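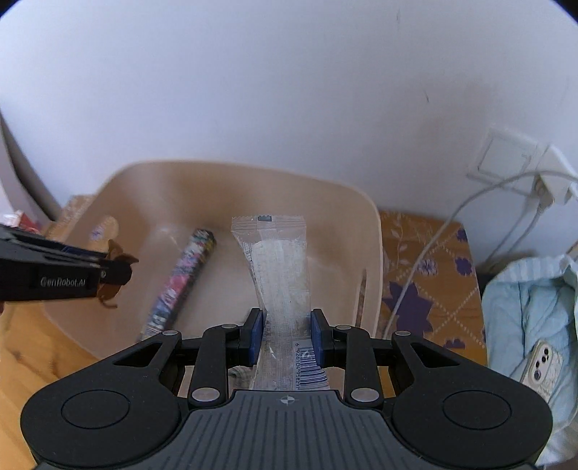 What's the best first gripper for someone who wants to try picking things up at home?

A two-finger parallel one, with soft pads you can swap. It's the dullest answer I could give and I've tried hard to talk myself out of it, but every time I bring out something cleverer I end up going back. Two fingers that close towards each other will handle most of what you find in a kitchen cupboard, and when a pick goes wrong you can usually see why.

Who writes this page?

Me, one person, in Clurnstead, with more grippers than shelves to put them on. I've been comparing hand-held grippers, small arms and the cameras that go with them for a few years now, and people kept emailing me the same things, so I put the answers in one place in December and have been adding to it ever since. Last big tidy-up was July 2020. If I contradict myself somewhere, believe whichever answer is lower down the page!

Why hand-held? Isn't the whole point that the robot does it?

Eventually, sure. But if I'm comparing fingers I don't want to spend the evening fighting an arm. With a hand-held gripper my wrist does the reaching and the jaws do the gripping, so I learn about the jaws. I can try a pad on a dozen awkward objects before the arm has finished homing (my arm is slow, I know, I've had the emails). Anything that's hopeless in my own hand doesn't get bolted to an arm afterwards.

What do you use as test objects?

Mostly shopping. Snack bars in clear plastic wrap are my favourite, and you can see one held by its lower end in the photo at the top of the page. They're slippery, they twist, the crimped end sticks out, and the wrapper slides about over the bar so you can have a lovely grip on the plastic and a poor one on the food. I also like long cylindrical packets, thin sticks and small crumpled bits. A set of nice foam cubes will flatter any gripper ever made.

Do you need a proper test bench?

I've never owned one. A big plastic bin on the floor does very well, and I'd pick one with high sides and rounded corners. The sides matter more than you'd think: loads of grippers are a joy on an open table and then can't get their knuckles down next to a wall. Things also roll into the corners, and the corners are where you find out what your fingertips are really like.

Blue pads or black pads?

Colour by itself does nothing for grip, so buy whichever is in stock. I do find the blue ones easier to pick out from the dark body when I'm going back through pictures, though, and after a long session I'm grateful for that. What you want to compare is softness and thickness. Soft pads mould round a wrapper nicely but they drag when you let go, and thin stiff ones let go cleanly but want the object lined up properly.

How do you score a pick?

Very simply. Each pad gets 40 tries on each object. Lift it clear of the bin, hold it, put it down where I meant to. Anything else is a miss. I used to have half marks for "picked it up but it swung round" and I gave up on them, I was too generous when I liked the gripper. I still scribble the swings in the margin.

Only 40? Is that enough?

For telling a good pad from a bad one, fine. For telling two good ones apart, not really, and I won't pretend otherwise. If two come out close I say they came out close and tell you which one annoyed me less.

How long do you hold the object for?

12 seconds, off the kitchen timer. Long enough for a slow slip to show itself.

Is the Rorari controller worth the extra money over the Pallby?

Depends what you're doing. The Rorari lets me set closing force and closing speed separately, and for wrappers I use that constantly. The Pallby ties them together, so a gentle squeeze is also a slow one. On the other hand the Pallby starts up without any fuss and its cable has a decent latch on it, whereas I've pulled the Rorari's out with my foot (twice in one evening). If you only pick solid things, save your money and get the Pallby.

What about the Weerakoon arm?

I like it! It's slow and it hums, but it goes back to the same place when you ask it to. The mounting plate is fiddly, so do the lower screws first or you'll never get a driver in past the bracket. I wouldn't hang a heavy gripper off it with the elbow stretched right out. Mine droops.

Where should the camera go?

On the gripper, looking down the fingers, if you can only have one. You want both fingertips and the thing between them in view all the way through the close. A wide lens is worth having, you get the bin walls in as well and you can see what you're about to bump. A second camera off to the side is handy for height. Try to keep your lamp from shining straight down on clear plastic wrap, the glare is dreadful.

Can I use two grippers at once?

You can, and it's great fun, but don't start there. I went back to one hand for ages after my first go. Two grippers in one bin means two sets of knuckles wanting the same corner, and your scores will drop on both until you've got the hang of it. Try one holding while the other lifts before you have them both picking.

My gripper drops everything. What should I check first?

Wipe the pads. Really, do that before anything else, I've had more than 20 emails that ended there. Then look at whether the fingers meet squarely along their length, then check the linkage pins for wobble. After that start turning the force up, a little at a time, and stop when the wrapper crinkles.

Will you test something if I send it?

Usually, if it fits through the letterbox or you don't mind waiting. You pay postage both ways and I write what I think. Email first please, and tell me which mounting pattern it has, as the only adapters I've got are for the Weerakoon.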